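4.2 Replacing the drive motor

The Rekport label feeder uses one small motor with a short wire lead. Allow 28 minutes for the job.

CAUTION: Unplug the feeder before you open the side cover.

1. Remove the two screws from the side cover.
2. Pull the wire connector straight out – do not tug on the wire itself.
3. Slide the old motor out of its clip.
4. Press in the new motor and reconnect the wire.
5. Close the cover and run 36 blank labels.

Note: Replace the motor after 700 hours of use. Keep spares sorted in open bins, with the wires free of knots.

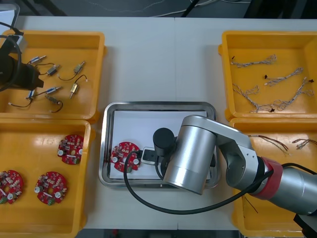

Small motors with wire leads in a yellow bin.

If the feeder stalls during the test run, see section 4.3.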